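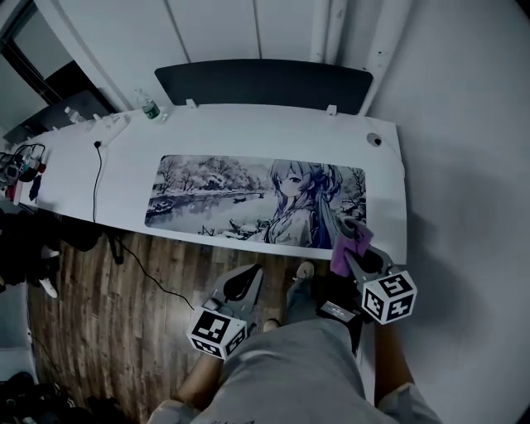

A desk with a printed mat, a monitor and a purple cloth.

Call for participants: home desk tidying study

Fultex is looking for adults who work, study or play games at a desk at home and are willing to let us see how they keep it in order. The study is about ordinary desks: the mat, the screen, the water bottles, the power strip and the cables that run off the front or the back. You do not need a large desk or a neat one. Please do not clean up before you apply.

What you will do

Participants take part for 4 weeks, starting in March. Once a day, at the end of your time at the desk, you put things back where you want them and wipe the surface with a cloth. You then fill in a one-page log saying what you moved, what you threw out and what you left alone. The log takes a few minutes.

In the first week you use whatever cloth and storage you already have. At the start of the second week we mail you a Zamow desk kit, which holds two cloths, a cable tray and a set of clips. Use as much or as little of it as you like. If you have a fabric or rubber desk mat, there is a separate page in the log for cleaning it, including any marks that did not come out.

There are two phone interviews, one before you start and one at the end. Each lasts up to 29 minutes. We will also ask for one photo of your desk each week. Cover or put away mail, bank cards and anything else with personal details on it before you take the picture.

Who can apply

You must be 18 or older and live in the United States. You must use the same desk at least four days a week. Shared desks are fine if the other person agrees to have their things in the photos. Standing desks are fine. Kitchen tables are not included this time, but we expect to cover them in a later study.

We cannot accept people who work for a company that makes furniture or cleaning products, or anyone who took part in the Skesero shelf study.

Pay

Participants who finish all four weeks receive $800. If you leave early, you are paid for each full week completed. The desk kit is yours to keep either way.

Places and how to apply

There are 23 places. Send one photo of your desk as it is now, your zip code and a few lines on what usually ends up on it to the Seneviratne study desk at Fultex, using the form on this page. Applications close 1/16/24. We reply to everyone by email, including those we cannot place.

Questions about the log or the photos can go through the same form. Choose "Desk study" from the menu.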